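Home | Projects | Grants | Reports | News | Contact

January
Posted by the Snack Library coordinator, Taltberg Community Rooms

Progress report to the Lemo Fund: the Snack Library, second half-year

You asked for a shorter report this time. I have taken that to heart and removed the history of the building.

For anyone new to the file, the Snack Library is the corner of the Taltberg rooms where families who come for the after-school sessions can pick up something small to eat, free, without signing for it. The fund pays for the stock, the boxes and a share of the heating. Zekier, our wholesaler, sends mixed cases of whatever is going, which keeps the price down and the element of surprise up. We have learned not to promise anyone a particular biscuit.

Spending

We have spent 3829 of the grant so far, nearly all of it on stock. The rest went on storage and on one set of shelf labels that fell off in the first warm week. There is an underspend of 300 on transport. Zekier now delivers to the door, and we would like to move that sum across to storage if you are willing. A request form is attached, filled in properly this time, including the box on page two that I have missed twice before.

What we said we would do

We promised to get the stock sorted by type and by date. In the summer it was sorted by whoever had last put it down. A mixed case looks harmless until it is opened, and then it is a table full of very small packets with very small printing on them, some of it running up the side. Reading the backs takes far longer than I budgeted for. My original plan gave it one Wednesday afternoon. It has now had most of the autumn, and I have bought stronger glasses (not charged to the grant).

The method we have settled on is dull and it works. Everything comes out of the case and each packet is picked up and looked at, front and back. Anything with a date we can't find goes in a separate tub to be looked at by someone younger. The remainder goes into one of 5 bins: sweet, salty, puffed, chocolate and "ask". The "ask" bin was meant to be temporary.

Puffed snacks have been the trouble. They weigh nothing, take up a whole shelf and can't have anything put on top of them. We lost a fair quantity in October to a tin of peaches. They now travel last and sit highest, like the better class of luggage.

Ingredients and allergies

This was your main question after the last report and you were right to ask it. Much of what Zekier sends is imported, and the backs are printed partly or wholly in languages that I can't read. We had been going by the pictures on the front, and I would not defend that in front of an inspector or a parent. Cheema, the translation bureau two doors down, has agreed to go through the ingredients lists at a reduced rate. They have done 69 products to date, and each one has a card in the index with the main allergens in plain English. Products without a card stay in "ask" and aren't given out. This makes "ask" the fullest bin we have.

Sorting, at the table and over the bins:

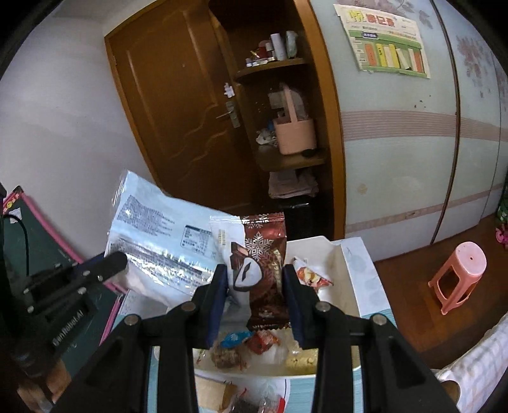
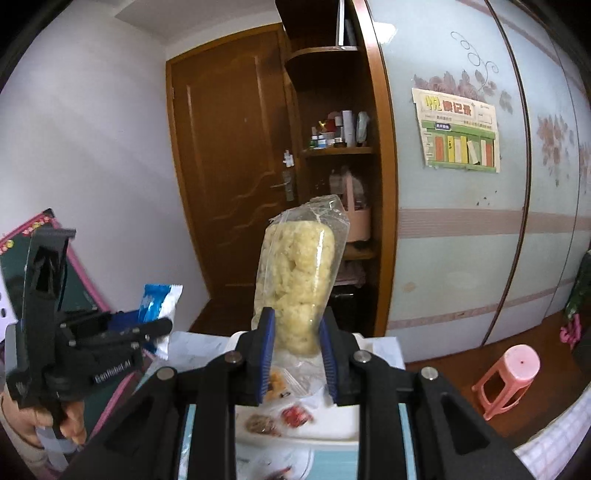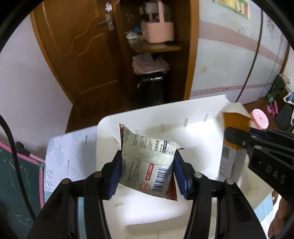

The cards have had one effect I didn't foresee. Children read them. They have opinions about emulsifiers, and these are shared freely at collection time. Two parents have asked whether the cards could be less interesting.

What has not gone well

The opening hours. We said we would open at four, and the school lets out at quarter past three, so there is a long stretch when people stand in the corridor looking at a shut door and smelling somebody's toast. From next month we will open at half past three and I will have my own tea earlier.

The stock book is also behind. Packets are entered when they arrive but not always when they leave, so on paper we are the best supplied corner in the district. I am trying a tally sheet pinned at child height. The first one came back with a drawing of a horse on it and no tallies.

Next six months

We would like to clear the backlog in "ask", which depends on how quickly Cheema can fit us in between paying customers. We have asked Zekier to send fewer kinds in larger amounts. They have said they will see, a phrase I have heard from them before. The shelf labels will be redone with proper tape.

I would also like to talk to you about fruit. I know what the original application said about fruit. The bowl is popular with the adults and goes untouched by everyone else, and a smaller bowl would do.

Receipts are in the usual folder, in order of date except for the October ones, which got wet.

Contact: the office, Taltberg Community Rooms | © Taltberg Community Rooms | Back to top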